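Does a Switch-Off Hour Save Anything? Plastic, Power and Pledges at Nastholm
Student project report, Environment and Society module
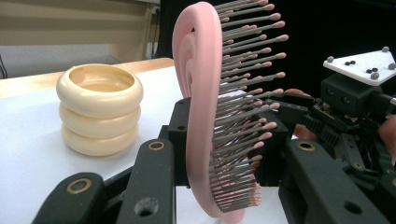 Fig. 1. Pink hairbrush with grey, pink-tipped pins.

Background
Every January the Nastholm halls of residence hold a switch-off evening. Lights go out for an hour, people sign a pledge card, and the posters say that small actions add up. We wanted to know whether they do. The claim gets repeated a lot and we could not find anyone who had checked it.

What we did
We read the electricity meters in two blocks, Oakley and Fladisier, over 24 days. Oakley took part in the switch-off and Fladisier did not. Residents in both blocks were also asked to fill in a short form about bathroom and bedroom items they had thrown away that term, as the pledge card mentions plastic as well as power. We had 17 forms back, which is a poor return and limits what can be said.

Results
During the hour itself Oakley used less electricity than on the same evening a week earlier. By the following morning the difference had gone. Over the whole period we could not tell the two blocks apart, and the heating, which runs on a timer, swamped everything else.

The plastic pledge did no better. Of the 17 people who replied, seven had signed it. Most of the seven could not remember what it asked them to do. Signers and non-signers listed much the same things: combs, bottles, razors, phone cases. Small mixed-material items caused the most confusion, and several people put them in the recycling in the hope that somebody would sort it out later.

Discussion
The organisers told us that 1000 pledge cards were printed. We asked how many came back and were not given a figure. The Plorkus app, which is meant to track pledges, records a tap on a button and then congratulates the user. We do not think that is evidence of anything.

It may be that the evening changes attitudes in ways a meter cannot pick up. People did say they enjoyed it. But that is a different claim from the one on the posters, and it would need a proper survey before and after.

Problems with our work
One Oakley reading was missed on a Tuesday and had to be estimated from the days either side. The forms relied on memory. Two blocks is a very small comparison, and Fladisier has older windows.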